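From: Larysa Horobets
To: Palholm writers' list
Date: 22/05/2023
Subject: Re: Opening chapter of Cluvard, too slow?

Thanks for reading it so quickly. I've put your message below with my replies under each part.

> I think you start in the wrong place. We get the ferry, the walk up
> from the harbour, the landlady and the key, and it is page nine
> before Kiss finds out that his brother has sold the house. I would
> cut straight to the letter and put the ferry in later as a memory,
> if you need it at all.

I tried this in March. With the letter on page one, the reader has no idea what the house is or why anyone would want to keep it, so I ended up with two pages of explanation straight after. It read worse than the ferry does. What I could do is lose the landlady from chapter one. She has nothing to do until chapter 5 and I can bring her in then. That gets the letter onto page six.

> The other thing is point of view. You are with Kiss all the way
> through and then for one paragraph on the stairs we are told what
> his brother is thinking. Is that on purpose?

No, it's left over from the 2016 draft, which had both brothers telling it in turn. I thought I had taken them all out. If you saw any others please send me the page numbers.

> Last, I couldn't follow the room where they have the argument.
> Kiss is by the window, then he is by the door, and I didn't see
> him cross. How big is it meant to be?

Fair point, and you're the second person to say so. The room is in the Rekenmont flat, not the old house, and I probably don't make that clear enough either. I'm going to rewrite the argument. In the new version Kiss stays near the corner and his brother does all the moving.

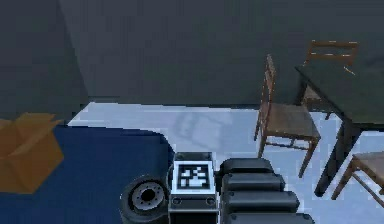 Rekenmont room, the corner and the rug

I'd rather not describe much of it on the page. A line about the grey walls and one about the rug should be enough, and the rest can come out through what they do. If it still doesn't make sense after that, tell me.

Two questions for anyone else who has the file:

Does the argument need to end with one of them leaving? At present it stops when the phone rings, and I worry that it looks like a way out for me.

Is 102 pages too long for part one? Part two is a good deal shorter and I can't decide whether to move the funeral across. It would even things up, but part one would then finish on the sale, and I had wanted the sale in the middle.

I'll send the revised chapter to the list when the stairs paragraph is fixed. Please don't mark up the old file any further.

Larysa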